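Filed under: Course Materials / Home Economics for Adults / Handouts

TRUNDSIDE EVENING CLASSES
Keeping a Small Kitchen, Session 3: The Dish Rack and the Plate
Notes by Hamdia Kassa

Last week we did the sink, and several of you have since written to me about your sinks. Thank you. This week we move a little to one side, to the rack and what comes off it. Please read the notes before class, or at least fold them convincingly.

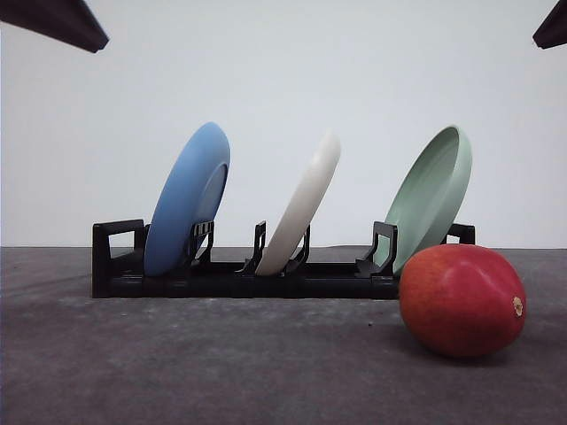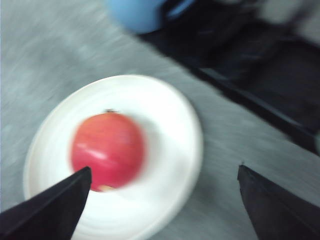 1. What a rack is for

A rack is a place where plates wait between the sink and the shelf. In many homes the wait lasts years. Students tell me they have no cupboard space, and then I learn that the cupboard holds a fondue set and the rack holds everything they eat from.

Air does the drying, so the plates need gaps between them. Stand each one on its edge, in its own slot, all leaning the same way. If two plates touch, the strip between them stays wet and you will find it with your sleeve. Bowls are harder. Gilles Ferrand, who taught this course before me, put bowls upside down on a towel and refused to discuss it further. I have come around to his view.

Don't put a pan on top of the plates. I know it fits.

2. Unloading

Take plates by the rim, one hand for a small plate and two for a heavy one, and lift straight up until the plate is clear of the supports. Most chips I see come from lifting at a slant. Start from the end nearest the cupboard. If you are left-handed and your cupboard is on the right, see me at the break, as there are 8 of you this term and I have been thinking about it.

Check the foot ring on the back. Water sits there and then runs down your wrist, usually on the way to a guest.

3. Fruit on a plate

A fruit bowl is a fine thing if you own one and remember what is at the bottom of it. A plate has no bottom to forget. For one or two large pieces I prefer it.

Round fruit goes in the middle, where the dip keeps it from rolling. Don't carry the plate with one hand while opening a door with the other. Long or lopsided fruit will settle wherever it likes, so let it. A mango that isn't ripe can stay out at room temperature; press near the stem each morning, gently, and stop when it gives. You are not testing a tire.

Wash fruit when you plan to eat it. Wet fruit put away for later goes soft in one spot, always the spot facing the wall.

4. Homework

Clear your rack completely once a day for 7 days. Write down what was still in it each evening and how it got there. Half a page is plenty. In November someone gave me eleven, with a floor plan.

Also wash the rack itself. Lift it up and look at the counter underneath. You may want to do this alone.

Next session: drawers. Bring one item from yours that you can't identify.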